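Building the Example Set at Sistgate

Ross Kerr leads data collection for the Flurard project at Sistgate, where a learning system is being taught to pick and place fruit. His group gathers its examples in simulation, with an operator guiding the arm through each attempt.

"The system learns from what we show it," Kerr said. "If every example looks alike, it will do well on that one case and poorly on the rest."

Each operator records 50 attempts per shift. The position of the fruit changes with every attempt, and a second member of the group reviews the recordings before they are added to the set. Attempts in which the operator hesitates for more than two seconds are marked for a separate check.

Kerr said the group had debated whether to keep failed grasps. In August it decided to retain them under their own label. "A missed grasp still tells us something," he said. "We did not want to throw that away."

The apple has received particular attention, as its round sides leave little room for error in the approach.

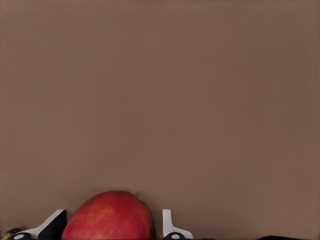 Operators are asked to center the fingers before closing them, and to do so at a steady pace. Kerr said new staff usually need 11 practice runs before their recordings are accepted.

The next stage, to be carried out with Macedo, will compare the simulated examples with a smaller set recorded on a physical arm. Kerr expects the comparison to take two months.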